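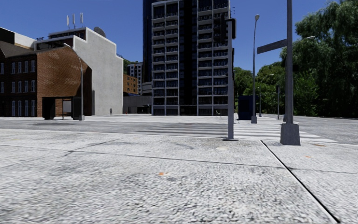
Footway at the crossing: joints, a short crack and light staining in the concrete.

Streets > Footways > Inspection checklists

Walked footway inspection: checklist with comments
Reading time: 4 minutes

Area: Jarkcombe, Plastow Road to the Abernathy works
Length walked: 1,724 metres
Inspector: Gwendolyn Achterberg
Date: 3 March 2018
Last walked: October

Mark each item OK, MONITOR or REPAIR. Add a comment for anything other than OK.

1. Trips between slabs or flags
REPAIR. Raised flag outside the chemist on Plastow Road, 34 mm at the worst corner. Sprayed and coned. Passed to the repair gang the same morning.

2. Cracks in concrete bays
MONITOR. Short cracks running off the joints in several bays. No difference in level across any of them when checked with the straight edge. Measure again next time.

3. Joints and sealant
MONITOR. Sealant missing along part of the north side and grit has got in. Rake out and reseal when the weather is warmer. Hovmont sealant is in the depot, but check the use-by date on the tubs.

4. Kerbs
REPAIR. Two kerbs rocking at the entrance to the Abernathy works, where lorries cut the corner. Rebed both. The dropped kerb by the school is OK.

5. Covers and frames
MONITOR. Water company cover by the bus shelter rattles underfoot. Reported to them, reference 72. Stop tap lids all in place.

6. Drainage and standing water
OK on the main road. One gully on Plastow Road full of leaves, cleared by hand.

7. Tactile paving
REPAIR. Four blister units worn nearly flat at the library crossing. Order to match the existing colour.

8. Poles and signs
OK. Doors on the lamp columns all shut and locked. One street name plate has a loose bolt, tightened on site.

9. Staining and spills
OK. Old rust marks only. Note fresh oil or paint if found, and put sand down before leaving.

10. Hedges and overhanging branches
REPAIR. Privet at the bottom of the hill takes up half the path. Card left with the householder. Second visit due, then a formal letter.

11. Clear width
MONITOR. Bins left out on the narrow stretch. A double buggy would have to go into the road.

12. Previous repairs
The patch outside the post office has held. The one by the garage has sunk at one end and needs doing again. It was charged at £200 and is still inside the guarantee, so no new order should be raised.

Signed off: G. Achterberg

Comments (3)

marion_t
Glad the chemist one is down for repair. My mother caught her foot on it before Christmas.

Dennis K
Item 5, that cover has rattled for two years. You can hear it from our front bedroom every time a bike goes over.

plastowlad
Is there a date for the kerbs at Abernathy's? The corner is getting worse and the lorries aren't going to stop.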